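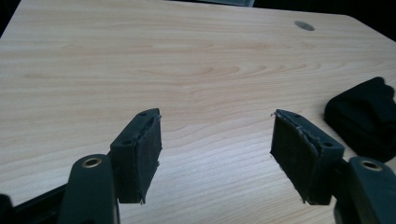

Ticket: Desk reservations released while people are still checked in
Opened by: Wai-kit Wei, Tretville office
Assigned to: Benoît Moulin, workplace systems
Product: Mivetti desk booking, web and phone
Priority: Medium
Status: Monitoring

Reported problem
Bookings on the third floor at Tretville drop off the map before lunch. The person has checked in, the desk shows green, then it goes back to "available" and someone else can book it. First report came in 14th May. Desk 32 and desk 67 are the worst. I had it happen to me on 67 twice in one week. No email goes out when the booking is released.

Already tried by reporter
Signed out and back in. Checked in from the browser instead of the phone. Canceled the booking and made a new one for the same desk. Same result each time.

Benoît Moulin
Thanks. Can you tell me whether people check in with the code on the desk or from the list in the app? Also whether the bookings are single day or repeating.

Wai-kit Wei
Both kinds of check-in. All the ones I know of are repeating bookings. I asked Cheng's team, who mostly book one day at a time, and they haven't seen it.

Benoît Moulin
That helps. I pulled the release log for the floor. Every dropped booking has the reason "no check-in," with a release time 20 minutes after the start of the booking in a different time zone from yours. The check-in is recorded correctly. The release job is reading the start time from the repeating series, and the series still has the zone from the old Trulura calendar import.

Single bookings get their zone from the building, so they are fine.

Steps taken
1. Turned off automatic release for the third floor.
2. Corrected the zone on the building record. It was already right, so no change there.
3. Exported all repeating series created by the import.
4. Re-saved the series for desk 67 as a test.

Wai-kit Wei
Desk 67 held all day. Desk 32 also held, but I assume that's only because release is off.

Benoît Moulin
Correct. I turned release back on for 67 only and left the rest alone.

Update
Desk 67 has held for 3 days with release on. Re-saved the remaining series in one batch and turned release back on for the floor. Two series failed to save because the owner's account is closed — those have been deleted and the desks are open to book.

Wai-kit Wei
No complaints so far. One person says her booking now shows twice in her calendar.

Benoît Moulin
The older entry is left over from the import and can be deleted by hand. It isn't linked to anything. Keeping this open until the repeating bookings come up for renewal in September.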